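Trainingslehre Laufen, Handout zur Sitzung 2
Mittelstrecke und Cross im Schulalter: Was sagen Zeiten aus?

Vorbemerkung

Wer Ergebnislisten liest, bekommt den Eindruck, im Crosslauf ließe sich Leistung auf die Hundertstelsekunde ordnen. Ich halte das für eine Gewohnheit aus dem Stadion, die man ins Gelände mitgenommen hat, ohne zu fragen, ob sie dort etwas taugt. In dieser Sitzung geht es um die Frage, welche Schlüsse aus einer Crosszeit zulässig sind. Es sind weniger, als die meisten Trainingsbücher nahelegen.

1. Strecke und Untergrund

Eine Bahnrunde ist vermessen. Eine Crossrunde ist bestenfalls mit dem Messrad abgegangen worden, oft auf der Ideallinie, manchmal in der Mitte des Weges, und im Protokoll steht davon kein Wort. Der Rundkurs in Kotthorpe gilt seit Jahren als »schnell«. Fragt man nach, woran das liegt, hört man: am festen Boden, am Gefälle nach dem Start, an der guten Konkurrenz. Dass die Strecke schlicht zu kurz sein könnte, gilt als unhöfliche Vermutung. Man sollte sie trotzdem prüfen, bevor man eine Bestzeit aus Kotthorpe neben eine aus Odau stellt.

Dazu kommt der Boden selbst. Gras nach Regen, Gras nach einer trockenen Woche und Gras, über das schon drei Rennen gegangen sind, das sind verschiedene Strecken unter demselben Namen. Wer im letzten Lauf des Tages startet, läuft in der Spur der anderen. Umrechnungstabellen, die einem dafür einen Korrekturfaktor anbieten, legen ihre Datengrundlage selten offen. Ich verwende keine.

2. Renneinteilung

Fallbeispiel: Fiifi Arthur und Adom Amegashie, gleicher Jahrgang, gleicher Verein, Nachwuchslauf über 2000 Meter in Odau. Arthur geht mit der Spitze an, führt bis zum Anstieg und wird am Ende Siebter. Amegashie läuft die erste Hälfte im Feld und kommt 7 Sekunden vor ihm ins Ziel.

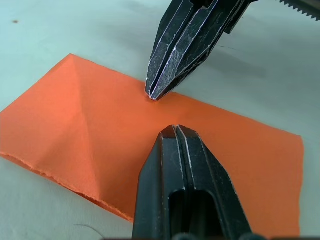 Die übliche Auswertung lautet, Amegashie habe »klüger« eingeteilt. Möglich. Aus dem Zieleinlauf allein folgt es nicht. Arthur kann schlicht der schwächere Läufer gewesen sein, der auch bei ruhigem Beginn hinter Amegashie gelandet wäre. Er kann schlecht geschlafen haben. Für die Behauptung, die Einteilung sei entscheidend gewesen, bräuchte man mehrere Rennen derselben Läufer mit verschiedener Taktik unter vergleichbaren Bedingungen, und die gibt es im Schulalter praktisch nie. Halten Sie sich mit Ursachen zurück, solange Sie nur einen Lauf kennen. Das gilt besonders im Gespräch mit dem Kind, das so eine Erklärung womöglich noch jahrelang mit sich herumträgt.

Merken: Eine Zwischenzeit beschreibt, was gelaufen wurde. Was hätte gelaufen werden können, steht nicht darin.

3. Umfänge und die »Stukurel-Methode«

Im Juli wurde ich mehrfach auf das Programm Stukurel angesprochen, das jungen Läuferinnen und Läufern deutlich höhere Wochenumfänge verordnet und dafür »messbare Durchbrüche« verspricht. Gemessen wird, soweit ich das den Unterlagen entnehmen kann, die Zeit auf der Hausstrecke vor und nach dem Programm. Eine Vergleichsgruppe fehlt. Kinder, die zwischendurch aufgehört haben, kommen in der Auswertung nicht vor. Und wer dreizehn ist, wird in einem halben Jahr ohnehin meistens schneller, auch mit Fußball und Faulenzen.

Damit ist nicht gezeigt, dass das Programm nichts bringt. Es ist bloß nichts gezeigt. Die Beweislast liegt bei denen, die mehr Belastung verlangen.

4. Rekorde

Landes-, Kreis- und Streckenrekorde werden gern in einem Atemzug genannt. Ein Streckenrekord im Cross ist die schnellste Zeit auf einem Kurs, der vielleicht seit dem letzten Jahr um einen Zaun herum verlegt wurde. Beim Issahaku-Lauf ist das nach Auskunft der Veranstalter 2 Mal geschehen, die Rekordliste läuft durch. Platzierungen sind hier das ehrlichere Maß, jedenfalls wenn man dazusagt, wer am Start war.

Aufgaben zur nächsten Sitzung

Suchen Sie sich eine Ergebnisliste eines Crosslaufs und notieren Sie, welche Angaben zu Länge, Profil und Bodenzustand darin fehlen.

Formulieren Sie für Arthur und Amegashie je zwei Erklärungen des Rennverlaufs, die mit den Angaben aus Abschnitt 2 verträglich sind, und geben Sie an, welche Beobachtung gegen sie sprechen würde.

Abgabe schriftlich, höchstens eine Seite. Herzfrequenzkurven bitte nur, wenn Sie sagen können, womit gemessen wurde.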